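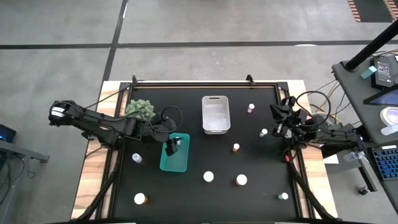
Ticket 493
Subject: White caps become loose on small jars after sorting
Product: Tufa jars and bottles, mixed set
Opened by: Aparecida Frota
Status: Open, waiting for customer

Aparecida Frota, Thursday, 9:10
Hello. We use your small bottles and jars with the white caps for a sorting activity. All the pieces are mixed on a black surface and must go into two bins, a white one and a smaller teal one. My problem is with the caps. When the jars come back from the bins, some of the caps are loose, and on two of the amber jars the cap turns without stopping. The order number is Zamberg 331. Please tell me if I must close them in another way or if the caps are the wrong ones.

Bohdan Moroz, Skundar support, 9:48
Good morning Aparecida, thank you for writing to us. I have three questions.
1. Do the jars have something inside, or are they empty?
2. Were the caps washed?
3. Is it only the amber jars, or also the clear and the teal ones?

Aparecida Frota, 10:25
They are empty. The caps were washed in August in the dishwasher, together with the bins. I tried the others now. The teal bottle closes well, and the bottle with the pink label also. The jar with the large round cap is a little hard to close but it stays closed.

Bohdan Moroz, 11:02
Thank you, this helps me. The thin liner inside the cap can come out in the dishwasher, and then the cap has nothing to press on. Please open one jar that closes well and one that does not, and compare the inside of the two caps. You should find a soft white disc. Please also try the cap of a good amber jar on a bad one.

Aparecida Frota, 13:30
I did both tests. In the two bad caps there is no disc. With the good cap, the bad jar closes normally, so the thread is not damaged. I looked in the filter of the dishwasher and found one disc, but it is bent and I don't want to use it again.

Bohdan Moroz, 14:05
Then the jars are fine and you need only liners. The part is Vallel liner 51, it is for the amber jars. Please don't put it in the cap of the teal bottle, the size is different. I can send a small bag, no charge. Until it arrives, you can keep these two jars out of the activity or use them without caps. For the next washing, please use warm water and a little soap by hand, and let the caps dry with the open side down.

To send the bag I need your delivery address. In the order I see only the office on the second floor, and the carrier returned a package from there before. Is it still correct?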